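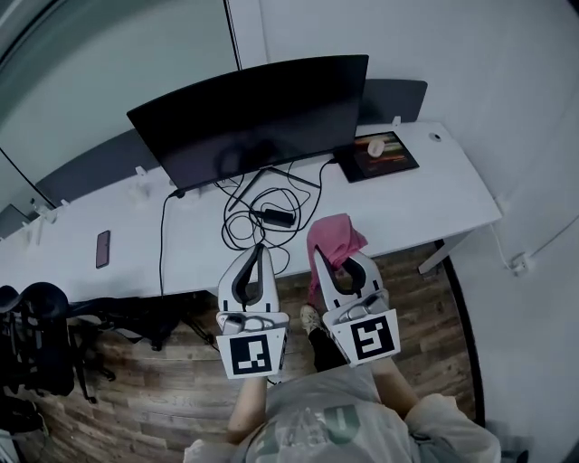 Desk Reset Gallery: The Long White Desk

I love a desk reset, and I love one even more when it's still in the middle of happening! Petro Symonenko and I are working through the shared desks at Plerkis this winter, one at a time, and this is the long white one by the wall. It has a curved black monitor, a dark gray privacy panel along the back with little white clips on its top edge, and a wood plank floor that makes the whole corner feel warmer than it has any right to.

The cables
Okay, the cables. Black loops all over the desktop in front of the monitor, with the power brick sitting right in the middle of them. I could look at a good tangle all day. My method is to find the brick first and follow each cable out from there - Petro starts from the plug end and we have agreed to disagree.

The small stuff
A phone off to the left, and behind the monitor a tablet with a white mouse parked on top. The tablet screen has such great color, all orange and red against that plain white desk.

The grommet hole
My favorite part! There's a round hole down near the right end of the desk, and I am a huge fan of a desk that comes with one. One cable goes over the front edge instead, and I'd love to see it go out the back. We have 2 Zurell cable trays put aside for this room, plus a pack of 100 fabric ties that Petro ordered back in October and guards closely.

The cloth
Pink, soft, and my pick for any white desktop. Dry first for the dust, then slightly damp for coffee rings, and keep it well away from the power brick. Half an hour is plenty for a desk this size, cables included.

Next up is the corner desk, which has two monitors and a drawer full of mystery chargers. Can't wait!

Filed under: Workspaces, Cable Tidying, Before and During
Last updated January 30, 2025
This site uses cookies to remember your gallery settings. Accept | Manage preferences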